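Vasex Skernon: par de garras de mão para registo de tarefas
Início > Equipamento > Manipulação > Garras de mão
Referência: SK-1004
Disponibilidade: por encomenda, entregas a partir de fevereiro
Preço: sob consulta

Descrição

A Skernon é um par de garras que a pessoa segura com as mãos, uma em cada mão, para executar uma tarefa da casa ou da oficina enquanto o movimento fica gravado. Os dados servem depois para treinar um braço robótico com dedos do mesmo formato. O conjunto foi pensado para laboratórios, escolas técnicas e pequenas empresas que querem saber, com o seu próprio material, se uma máquina já consegue fazer uma parte do trabalho.

Muitos clientes perguntam-nos se um robô já pode arrumar uma cozinha ou preparar uma bancada sozinho. A nossa resposta é: ainda não, pelo menos não numa casa qualquer. Pegar num copo que está sempre no mesmo lugar é possível. Pegar no mesmo copo quando alguém o deixou perto da borda, ao lado de uma embalagem transparente, é bastante mais difícil. Os objetos transparentes, os sacos moles e os panos continuam a ser os casos em que temos mais falhas.

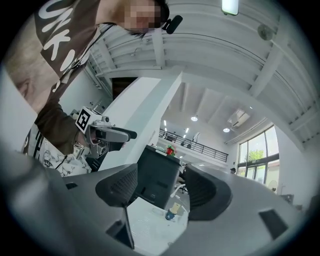
Trabalho de mesa com duas garras de mão; do lado direito do tampo branco, um pequeno recipiente azul-escuro.

O que se pode esperar hoje

Nos nossos ensaios internos usámos 3172 gravações de tarefas de mesa: levantar, pousar, juntar, separar. Com objetos rígidos e boa luz, o braço treinado repete a tarefa com uma regularidade que consideramos útil. Dobrar roupa, lavar loiça ou apertar parafusos em posição difícil não são tarefas que recomendamos por enquanto. Quem procura substituir um operador numa linha deve esperar, ou falar connosco antes de comprar.

Também é preciso contar com o tempo das pessoas. Para uma tarefa nova pedimos um mínimo de 120 gravações, feitas por mais de um operador, mudando a posição dos objetos de cada vez. Este trabalho é repetitivo e cansa os pulsos. Aconselhamos sessões curtas com pausa.

Conteúdo da embalagem

Duas garras de mão Skernon
Dois pares de pontas de substituição
Cabos de ligação
Programa de gravação Gumus, licença para um posto
Manual em português e inglês

O braço robótico e o computador não estão incluídos. O suporte de parede Chowdary vende-se em separado.

Manutenção

As pontas gastam-se com o uso. Verifique-as a cada 2000 ciclos de abertura e fecho e substitua as duas ao mesmo tempo. Limpe com um pano húmido, sem álcool. Não mergulhe a garra em água. Se a lente ficar com dedadas, limpe-a antes de começar a sessão, porque uma gravação desfocada não se pode recuperar.

Demonstração e apoio

Fazemos demonstrações com marcação. Traga, se puder, os objetos da sua própria tarefa. O responsável técnico é Manouchehr Rezaei, que atende em português, inglês e persa.

Página atualizada em 4 de janeiro de 2019

Produtos relacionados: Suporte de parede Chowdary | Licença adicional Gumus | Pontas de substituição Skernon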